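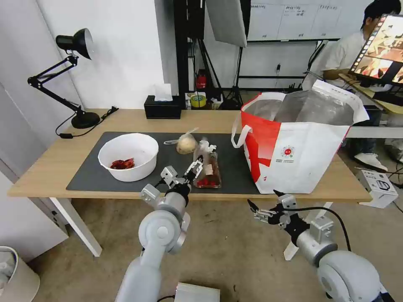
Stop selling me tomatoes in a bag

15/09/2020

Did the big shop this morning. Unpacked it. Sat down cross, so you get a column.

One potato in a bag. That's where we are now. A potato comes with its own coat on, has done for ever, and someone at the Gandale superstore thinks it needs a second one. And the tomatoes, don't start me. Crinkly clear stuff you can't open without the lot going across the floor.

I'm not a saint about this. I buy crisps. I had a takeaway Friday and it came in five tubs and I ate every one of them. But I've been keeping the wrapping from fruit and veg since the schools went back, 2 weeks, one household, and the pile stands at 153 bits. Bags, film, those little nets, the sticky labels. Tipped them out on the kitchen floor and the dog was frightened.

The usual answer is that it keeps food fresh. Fine, for some things. Cucumbers, I'll give you cucumbers. Salad leaves too. But onions? Bananas? My gran kept onions in a pair of old tights on the back of the shed door and they lasted till spring.

The other answer this year is the virus, and I do understand people being nervous of loose stuff other hands have been over. I was too, in April. I wiped down a cabbage. But we wash veg, or we should, and the bag has been handled as well. Same shelf, same hands.

What gets me is the price. Loose peppers at Gandale, 55p each. Or were, they've stopped doing them. Now it's a pack of three and you need one, so two go soft in the drawer and into the bin, film and all. People living alone get it worst. Try buying a single carrot.

Tóth's on the corner still does it properly. Crates out the front, paper bags on a string, you take what you want. It costs a bit more on some things and less on others and I've never thrown out half a bag of anything from there. There was a market at Jornska Street too until the council put the pitch fees up. A town with 3,000 people in it and we cant keep six stalls going.

So ask. Ask at the desk, every time, for loose. Fill in the card. Be boring about it. If enough of us moan before the October stock change they might put one crate back, and I'll be first in the queue with my own bag, wich is cotton and has a hole in it.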